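Zellelstead Play Kitchen: fruit and bowls set

README, last updated 14 Mar 2021
Maintained by Silvana Coutinho

What this is

A collection of photos of toy fruit and small plastic bowls, set out on tables at home and in different colours of light. I started with a handful of pieces and got completely carried away (there are 225 photos now!), and I still love every one of the fruits.

What's in the folders

fruit: single pieces, mostly on pale tabletops
bowls: plain, scalloped and leaf-shaped rims
together: fruit and a bowl on the same table
notes: short text files, one for each of the 4 folders, this one included

Labels

Each photo has a plain name for the fruit and another for the bowl. Go by the skin when the shape is ambiguous. Netted green over yellow or orange is labelled "melon", even where a fussier person might want a proper variety. I've kept "mint" separate from "green" for the bowls, and I'd favour doing the same if you add your own.

Known quirks

See-through bowls are tricky! Their shiny insides catch the light, and a tilted one can look like a different shape altogether. Marbled tabletops also have veins close to the colour of a peach, so check the edges twice.

Adding photos

Crumbs and specks are fine, please don't edit them out. Keep file names under 60 characters. 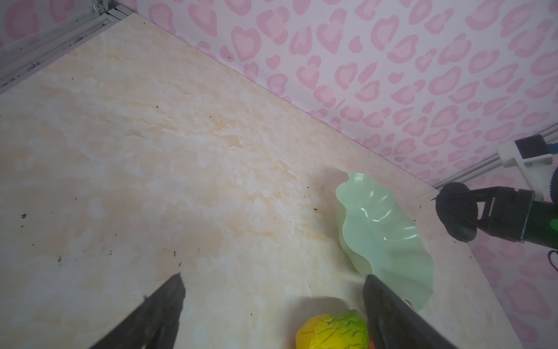
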